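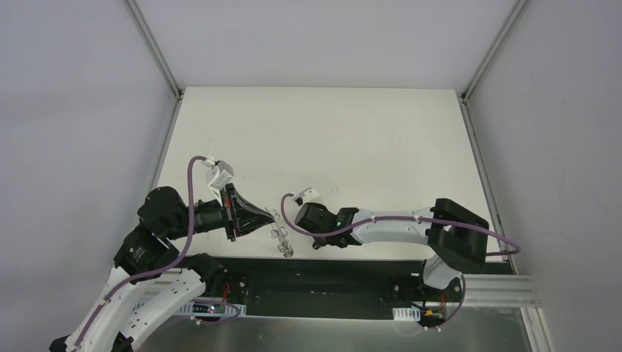

Workshop Tips, No. 52

## Chain and a two-arm bench cell

The Henine is a bench cell with two arms, sold as a kit by Kusmont. We had one from October and used it for jewellery findings and fine chain. The jobs were dull ones: picking up a length of chain, passing it across, laying it straight. Chain is harder than it looks for a gripper. These are the habits that saved us time.

**Pinch near one end.** If the fingertips close on the middle of a heap, the rest hangs down in a bunch and the loops catch each other. Lift slowly and let it hang. A tangle held up by one arm gives the second arm a lower end to go for.

**Bring the second arm in low and from the side.** Coming from above, it blocks the wrist camera on the first arm. We set its approach speed to 40 per cent and left it there.

**Watch the camera cables.** They run from the camera modules back along the arms. Leave enough slack for the wrist to turn fully, then check the bend at the elbow. Tharun Palaniappan set ours up and tied the first one too tight. He had to redo it on the Monday.

**Keep the tabletop bare.** Put trays away when you aren't using them. Wipe scuffs with a damp cloth and a drop of dish soap. A white top shows every mark, and thin silver chain is already hard to pick out against it. A sheet of matte grey card under the work helps.

**Check the fingertips weekly.** Fine links wear a groove. Kusmont's spare tips come in packs of 2, and the Skirkance ones fit if you swap the screws.

**Don't feed it knots.** Neither arm will undo a proper knot. Pull those out by hand with two pins and a bit of baby powder, over a tray with a lip.

### Worth the money?

For plain cable chain in short lengths, yes. The counter in the software had us at 2,000 lifts when we stopped keeping notes, and the arms needed no repairs. For rope chain or anything with a soft coating, no. Raili Lahtinen tried it on coated chain and went back to doing it by hand the same afternoon.

The manual is thin on cable routing. The Marulanda stand is an extra and you can skip it if your bench is solid. Order the longer camera cables with the kit, as they ship separately later and the freight is steep.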